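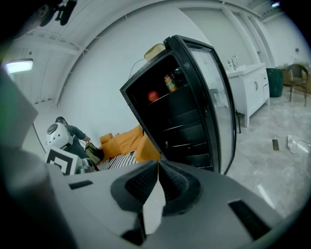 Skondby Hand Gripper, Build Kit (Pair)

Sold as a pair, left and right. Printed parts, hardware and finger pads included. Cameras not included.

The Skondby started as a bench project at Tukstead, our shared workshop, when Přemysl Gajdoš wanted a way to show an arm how to pick things up without driving the arm around with a joystick all evening. You hold a gripper in your hand, squeeze the trigger, and do the job yourself: pick up an apple, open a fridge door, move a bottle from one shelf to another. The camera on the gripper records the view of the jaws the whole time, and the marker cube lets a second camera work out where your hand was. Later you train on it. If you've ever tried to collect this kind of data by teleoperating a hobby arm with a laggy controller, you will enjoy this so much more!

We've been through a lot of versions (there is a crate of broken jaws under the bench) and this is the first one we've been happy to box up and send to other people.

What's in the kit

38 printed parts in gray and black, cleaned up and test-fitted
Finger pads, dark rubber, already bonded to their backing plates
Linear rails and carriages for both jaws
Trigger springs, soft and firm
Marker cubes, white, with the marker patterns printed directly on the faces
All screws, heat-set inserts already in place
Camera mounts to suit small USB cameras (message us with your model before ordering and Mariann will check the fit)
Printed build guide, also as a PDF

Tools you'll need: hex drivers, a small pair of flush cutters, a drop of light oil for the rails. No soldering unless you add the optional trigger sensor.

Specs

Jaw opening: 85 mm
Jaw travel: symmetrical, both fingers move together
Trigger: full hand, spring return
Body: printed, matte
Power: none in the gripper itself; the camera runs off its own cable
Left and right versions are mirrored, so please don't swap the trigger links between them. They nearly fit.

Building them

Set aside an evening for each gripper. The second goes a lot quicker. Do the rails first and leave the carriage screws a quarter turn loose until the linkage is on, then squeeze the trigger a few times and let everything find its place before you tighten. If the jaws bind halfway, back the outer screws off and try again. Almost every "my gripper is stiff" email we get comes down to those screws.

The pads go on last. They're soft and a bit grabby, with enough give to settle around an apple or the neck of a bottle, and they pick up sawdust like you wouldn't believe. A damp cloth brings the grip back. Vlasta Halás, who shaped the pads, went through a truly silly number of molds to get the texture right, and I love them.

Marker cubes snap onto the lower side of the body. Push until you feel the click, then add the retaining screw. Please do add the screw. A cube that shifts a little partway through a session will ruin the whole session and you won't find out until you're looking at the tracks.

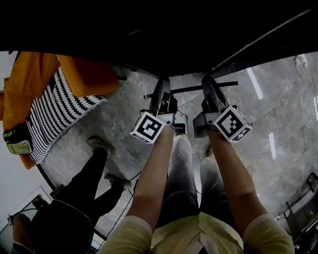
Before you record anything, run the short alignment routine in the guide: hold both grippers with the cubes facing the overhead camera, close the jaws, open them fully, then rotate each wrist slowly. The software stores the offset between cube and jaw tips and you're good until you next take a cube off. Polished stone and glossy tile can throw reflections that confuse the detector. Turning the exposure down usually sorts that out, and so does tilting the lights if you can reach them.

Tape your cables down! Or at least route them all along one wall. You will be looking at your hands and not at your feet.

Some things people have built with it

Encarnación Montoya set a pair up in her kitchen and recorded over 100 runs of unloading the dish rack, then got her arm to do the mugs. Plates are still a work in progress.

Wellington Sales wrote the Barkley plug-in, which reads our camera and cube files straight into his training scripts. It's free and it's linked from the downloads page. He added a viewer in October that plays both grippers side by side, and I use it constantly.

Good to know

The jaws are strong enough for full drink bottles but please don't hang heavy tools off them. Thin flat things like coins and cards are hard to pick up with the standard pads. Hudec fingertips, the narrow ones, fit the same backing plates and do better there; we stock them separately.

Long sessions are tiring on the forearm with the firm spring. Start with the soft one.

Spares

Every printed part is available on its own, and the files for the body, jaws and cubes are free to download if you'd like to print replacements. Use the cube file at 2 walls or more and check the faces with a square afterward. Pads and springs are sold in pairs.

Shipping and pickup

Kits go out in small batches as we finish them. Local pickup from Tukstead is fine in the evening, just write first so Mariann Jakab knows to have the box at the front bench. If you're picking up, bring your camera along and we'll help you fit it to the mount.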